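Robótica aplicada a entornos domésticos
Apuntes de la unidad 4: la visita a Jukmont

Estos apuntes recogen lo que se vio en la visita de mayo y sirven de base para el ejercicio escrito. Quien no pudo asistir puede trabajar solo con ellos y con la lectura de la unidad 2.

Organización de la visita

El grupo se dividió en dos turnos. Mientras un turno seguía la demostración de manipulación, el otro pasaba por el taller de Zolen, que ocupa la planta baja del mismo edificio y fabrica piezas de recambio para pinzas. Cada estación duró 30 minutos, con el cambio a media mañana. Al final hubo un turno de preguntas común.

En la demostración se trató el primer tramo del proceso: cómo se graban las tareas manuales de las que después aprende el robot. Del entrenamiento y de la ejecución en el robot se habló solo en las preguntas.

Grabar con pinza de mano

En clase se habían comparado dos formas de obtener demostraciones. En la teleoperación, una persona mueve el robot a distancia y el sistema guarda las órdenes y las imágenes. Da datos muy cercanos a lo que el robot ejecutará, pero obliga a tener un robot ocupado por cada operador, y trasladarlo a una vivienda es caro.

Con la pinza de mano, la persona sostiene directamente una herramienta que tiene la misma terminación que llevará el robot. Una cámara montada en la propia herramienta registra la tarea desde el punto de vista de la pinza. El robot no está presente en la grabación, y la trayectoria se reconstruye después.

La segunda vía es la que se emplea en el proyecto Tovasari, dedicado a tareas de mesa y cocina. El ejercicio de referencia es recoger y ordenar una mesa después de cocinar o comer. Parece sencillo, pero reúne casi todas las dificultades de la unidad: objetos rígidos y blandos, piezas que se tapan entre sí, recipientes de distinto tamaño y superficies con brillo.

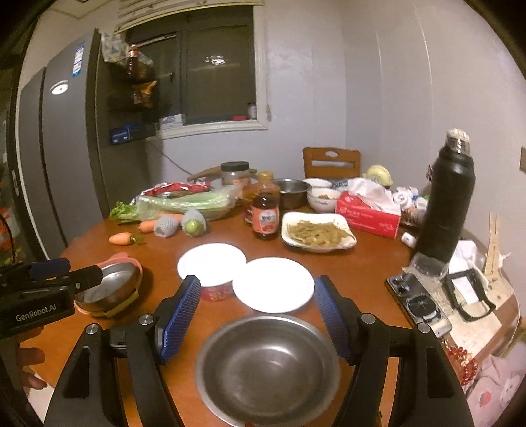
La elección de los objetos condiciona lo que el sistema puede aprender. Una mesa de laboratorio con cubos de colores sirve para comprobar que el equipo graba bien, y poco más. En una mesa de casa conviven categorías que piden agarres distintos: el cuenco ancho de acero se puede tomar por el borde, mientras que los platos blancos, planos y uno junto al otro, dejan poco sitio para meter una punta por debajo. El apio en su bolsa transparente plantea otro problema, porque el plástico cede y la forma que ve la cámara cambia en cuanto se toca. Con la fruta envuelta en malla de espuma hay que decidir además si se presiona la malla o se busca un punto con más apoyo. Son decisiones que una persona toma sin pensarlo y que el modelo solo conoce a través de las grabaciones.

Las puntas de la pinza

Las dos puntas llevan almohadillas azules con estrías, enfrentadas. En el taller se explicó que el perfil estriado aumenta el rozamiento con piezas lisas y que el desgaste de las almohadillas se revisa antes de cada sesión. Una almohadilla gastada obliga al operador a apretar más, y ese exceso de cierre queda registrado como si formara parte de la tarea.

Los brazos de la pinza se abren mediante articulaciones con pasadores. Conviene recordar lo visto en la unidad 3 sobre holguras: un juego pequeño en cada articulación se acumula en la punta.

Una mano o dos

Muchas tareas de mesa necesitan las dos manos. Para apilar platos sin arrastrarlos, por ejemplo, una pinza levanta y la otra sujeta. En esos casos se trabaja con dos herramientas y aparecen dos requisitos nuevos:

Sincronización. Las dos grabaciones deben compartir la misma referencia de tiempo. Un desfase pequeño basta para que el modelo aprenda a soltar antes de que la otra pinza haya cerrado.

Posición relativa. No basta con saber dónde está cada pinza respecto a la mesa; hace falta la distancia entre ambas en todo momento.

Condiciones de grabación

En Jukmont graban sesiones de hasta 4 horas, con pausas. Los criterios que dieron para aceptar una toma fueron estos:

— La tarea empieza y termina con las pinzas abiertas.
— El objeto principal no desaparece de la imagen durante el agarre.
— Los fallos se conservan y se etiquetan aparte.
— La disposición de los objetos cambia entre una toma y la siguiente.

El último punto generó bastante discusión. Si la mesa se monta siempre igual, el modelo memoriza posiciones y falla cuando se mueve un plato.

Preguntas del final

Se preguntó por los reflejos en superficies metálicas. La respuesta fue que no se eliminan — el robot se los va a encontrar igualmente — y que se procura grabar con luces distintas.

También se preguntó por la fuerza. La cámara no la mide, así que se estima a partir de la apertura de la pinza y de la deformación visible del objeto. Con piezas rígidas la estimación es pobre. Este punto se retoma en la unidad 5 con el artículo de Dağdelen.

Ejercicio

Elegid una tarea de mesa que requiera dos pinzas y describidla en 2 páginas como máximo. Indicad los objetos, el orden de los agarres, el momento en que las pinzas dependen una de otra y al menos un fallo probable. Añadid un esquema a mano con la posición inicial y la final. No hace falta código.

La entrega se hace por el aula virtual, en PDF, antes de empezar la unidad 5.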